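Why Do Blocks Stay Put?

A cube is a very dull shape, which is its great talent. It has 6 faces, all the same, so whichever way it lands it looks exactly as it did before. Try that with a teapot.

Put one cube on a table and it sits there. Put 2 in a line and you have a train, or a queue for the bus. Add another and you need a plan.

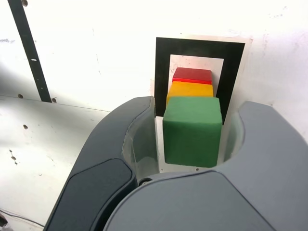
The plan is usually a tower, and the trouble with towers is balance. Every block has a middle point where its weight seems to gather. Keep that point over the block underneath and all is well. Let it wander past the edge and you will hear a clatter – and possibly a parent.

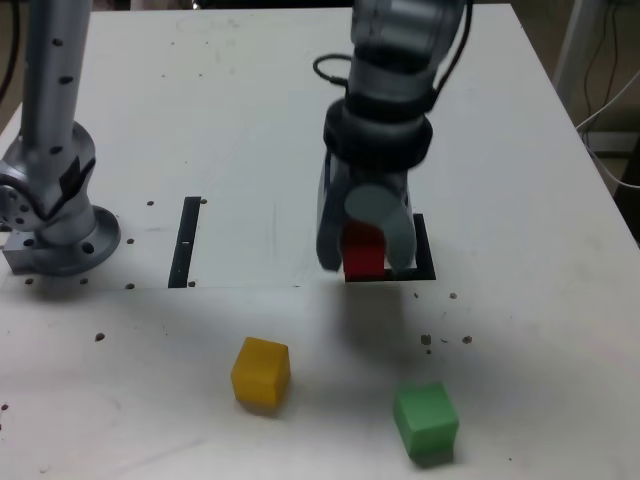 One reader from Pledgate wrote in to say that her best tower was 4 blocks high and would have been 5 if the cat had been shut in the kitchen. We believe her.

Colours make no difference to balance, but they do help with giving orders. "Red one first" is quicker than "no, the other one". A square marked on the table helps too, as it tells you where to start building. 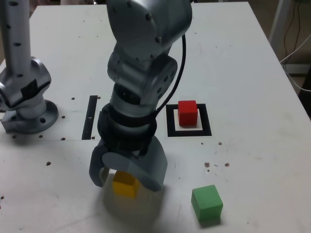

Red in the square, yellow and green outside it.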